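Traffic Incident Log Reviewers – call for participants

Last updated: December

Plinari is recruiting 21 residents of the Lolirport district to review public notices issued during unplanned road closures. The work forms part of the Nekia study, which examines how closure information reaches households inside and outside a police cordon.

Participants will read archived notices, record the time each one was issued and received, and rate the wording against a fixed scoring sheet. No live incidents are monitored and no participant will be asked to attend a closure.

Commitment is 4 sessions of 50 minutes, held at the Sârbu building, level 2. Sessions start at 6:30 pm. An honorarium of $50 is paid per completed session, by bank transfer, within 10 business days.

Applicants must:
- be 18 or over
- have lived at their current address for at least 10 months
- be able to read English-language notices on a laptop screen
- not be employed by a police, fire or ambulance service, or by a news organisation

Experience with road authority or emergency communications is useful but carries no weight in selection. Places are allocated by street block so that arterial and local roads are both represented.

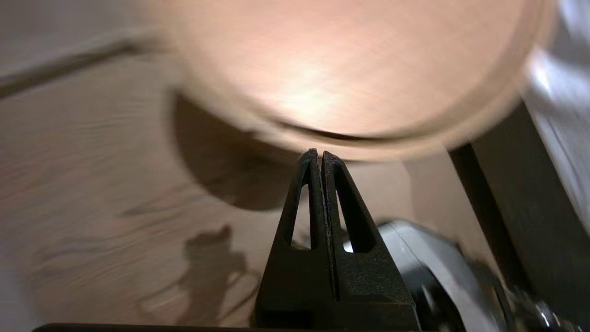

Will my name be passed to the police?

Names and addresses are held by Plinari only. Scoring sheets carry a participant number, and the summary supplied to outside agencies is grouped by street block.

Participants may withdraw at any point before the fourth session. Sheets already completed are kept unless removal is requested in writing. Payment for completed sessions is not affected by withdrawal.

To apply, send your name, street, nearest cross street and a daytime phone number to the study coordinator, Bianca Cârstea, at the Plinari front desk. Please note any access requirements – the lift at the Sârbu building is out of service after 9 pm. Questions about the scoring method go to Eugénie Collet. Late applications will be placed on a reserve list.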